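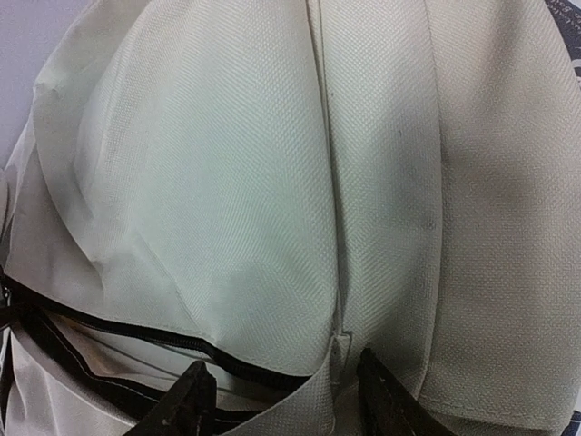 Cream woven bag with black zipper, seen close up. Photo: Gremix

FOR IMMEDIATE RELEASE
October 16, 2021

Gremix opens bag repair and swap counter in Skornbridge

SKORNBRIDGE – Gremix, the soft bag maker, is opening a repair and swap counter at its Skornbridge shop. Walk in, no appointment. Bring a bag, any maker, any age. Cloth bags only for now – leather maybe later, no promise on that.

The counter grew out of a trial run that started in April. Over 1,808 bags came through the door. Most common complaint was zippers, then straps, then stains that people had given up on. 242 of the bags were left with us for good and are now on the swap rail, cleaned and checked, ready for new owners.

What the counter does:

Zippers – new sliders, new stops, full replacement in black or cream.
Seams – restitched by hand or machine depending on the fabric.
Tabs and straps – resewn or replaced. Small fabric tabs at the foot of a seam take a lot of pulling and we see plenty of them.
Marks – spot cleaning for light dirt and smudges on pale cloth. Old ink and grease we will try, cant guarantee.

Cream twill is the one we get asked about most. It's a good strong weave but it shows everything, a grayish smudge on a flat panel will catch your eye every time you pick the thing up. Our advice is to leave it alone untill we have seen it. Bleach turns it yellow. Scrubbing roughs up the surface and then the patch looks worse than the mark did.

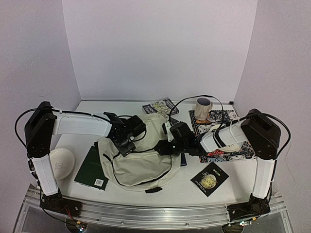
Soft bags also suffer from how they get put away. Dropped in a heap with the straps underneath, they crease along the zipper line and stay that way. Stuff it lightly with a towel, close the zipper most of the way, lay the straps flat. Takes a minute. A free care card on this comes with every repair, pick one up even if you're not leaving anything.

Swap rail rules are short. Bring in one clean bag, take one home. Limit of 2 swaps per household each month. Bags with broken zippers are welcome but go to repair first and you get a slip to come back with.

Thread and zipper tape for the counter come from Tamošiūnaitė, who also supplied the trial. Larger jobs – framed packs, waxed cloth, anything with a lining to come out – go on to the Gukport workroom and are usually back in 4 weeks.

Small repairs are priced at the counter before any work starts. No charge for a look.

Hours: same as the shop, closed Mondays. Last bags taken half an hour before closing, please dont turn up at the door with six.

Please empty all pockets before you hand a bag over. Keys especially.

About Gremix
Gremix makes and mends soft cloth bags, slings and backpacks. Shop and repair counter in Skornbridge, workroom in Gukport.

Press contact: Gremix press desk, Skornbridge shop. Pictures availible on request.

ENDS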